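Fillow (hand-held gripper kit)

Fillow is a hand-held gripper kit and recording service for robot learning, sold by the firm Ruvis. The kit lets a person do everyday work, such as sorting or folding clothes, with a gripper in the hand, while the movement and the view from the gripper are recorded. The recordings are later used to train robot arms which carry a gripper of the same shape. The product is offered in two forms: as a kit which the customer uses with his own people, and as a service in which Ruvis sends trained operators to private homes.

History

The first version of Fillow was shown in February 2024 under the working name Clollik. It had one gripper only and was meant for picking small items from a table. Early customers asked for tasks with cloth, because cloth changes its shape each time it is touched and is hard to simulate on a computer. Ruvis then changed the fingers and added a second gripper to the standard package. The name Clollik is still found in some older file headers, and this can confuse new users.

The home service started one year after the kit. In this service the household receives a small payment, and the operators use the rooms and the clothes as they find them. Ruvis does not bring its own furniture or special lights.
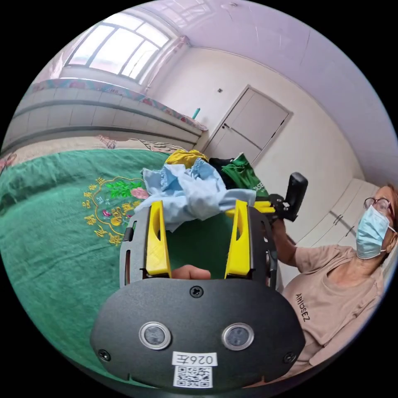

Design

Each gripper has a black rounded housing, two yellow fingers and a handle. The fingers are opened and closed with the operator's own hand, so the kit contains no motor for this purpose. Slots in the fingers allow them to bend a little around the object, and this helps with thin fabric. A label with a number and a QR code is placed on the housing. The number connects each recording with the gripper that made it, and it is important when one unit has to be calibrated again.

The gripper weighs 470 grams without the cable. Ruvis also made a lighter model of 360 grams for long sessions, but it was sold only for a short time, as its fingers lost their alignment after heavy use. Owners of the lighter model can still order fingers and screws for it.

Use with clothing

Clothing is the most common subject in the Fillow library. The usual task begins with a mixed heap on a bed. The operator takes one garment, pulls it free, spreads it and folds it, or puts it to the side if the task is only sorting. With two grippers the operator can hold one edge while the other hand looks for the second edge. Shirts and other light garments are considered easy. Knitted pieces and anything with a zipper are considered difficult, and many customers leave them out from their first order.

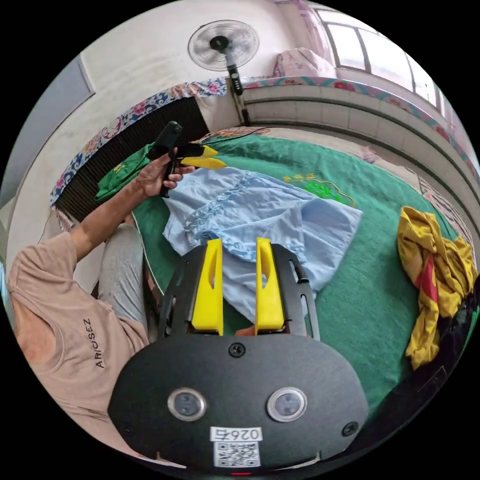 The manual advises to keep the speed natural and not to correct every small mistake. A garment which slips from the fingers should be picked up again in the same recording, so that the robot can learn also the recovery. Recordings in which the operator touches the cloth with the bare hand are marked and may be removed by the customer.

Packages and support

The smallest service package contains 400 recordings of one task. The large package contains 1304 recordings, taken in different homes, and includes a written task description for each group. The odd number comes from the first large order, made by the laboratory Peixoto, and Ruvis kept it in its price list afterwards. Buyers of the kit receive the software for one year, and after this period they must pay for updates - the old version continues to work without them.

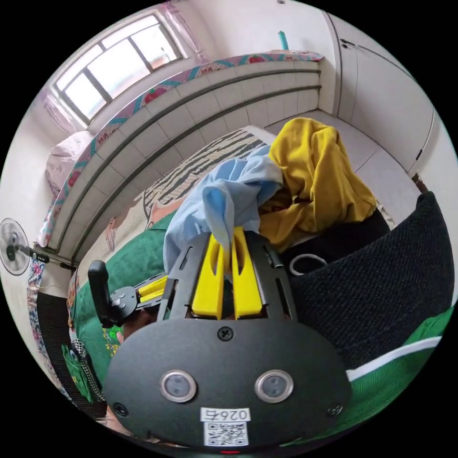

Spare fingers are sold in pairs only. The change takes a few minutes, but a new calibration is needed each time, and the software refuses to start a session before it is done.

Reception

Users have generally praised the simple handling of the gripper and the variety of homes in the library. Criticism was directed mostly at the storage format, which needs a separate converter, and at the short software period. Peixoto reported good results with towels and T-shirts, but weaker results with bed covers, where the reach of one person is often not enough. Some users also find the grip tiring for small hands - a shorter handle is listed as planned in the product notes of January 31, 2026, without a price.

See also: Clollik, robot learning from demonstration, cloth handling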